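Metal Storage Bins: Your Questions

Every few months someone writes in to ask whether a metal bin is worth the money over a plastic tub. Kazue Wada and I have kept both for years, and we don't agree on everything. These are the questions we get most.

Are metal bins really tougher?

Tougher than thin plastic, yes. "Lasts a lifetime" is shop talk. Sheet metal dents, and a dent near the rim will catch your knuckles for ever after.

Will the floor of the bin stay smooth?

No. Anything hard you drop in will mark it. Sellers like Skarkevar show theirs gleaming, and I'd like to see the same bin in November. Scuffs are harmless. Flaking is another matter.

Why do the sides slope outwards?

Empty ones stack inside each other, and it's easier to get a hand in. You pay for it in floor space, so measure the bottom before you buy -- the size on the label is usually the top.

What about dark patches on the walls?

Wipe them first. If they come off, it was dirt. If they don't and the surface feels smooth, I leave them alone. The special cleaner from Codden did nothing for mine that washing-up liquid hadn't.

Can I keep mixed odds and ends in one?

You can, if you don't fill it. Long-handled things want to lie across the middle and small things end up by the walls. Past 12 items I start digging, and Kazue says her limit is nine.

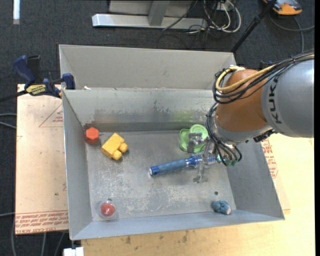 Blue handle across the middle, green plastic bits behind it, red-orange piece against the left wall.

Do dividers help?

For screws and pegs, perhaps. For anything with a long handle they just get in the way. Yae Iwasaki swears by the Tanabe ones, but she also labels her string.

Should I line the bottom?

A bit of old carpet cuts the noise. I wouldn't buy a liner made for the job.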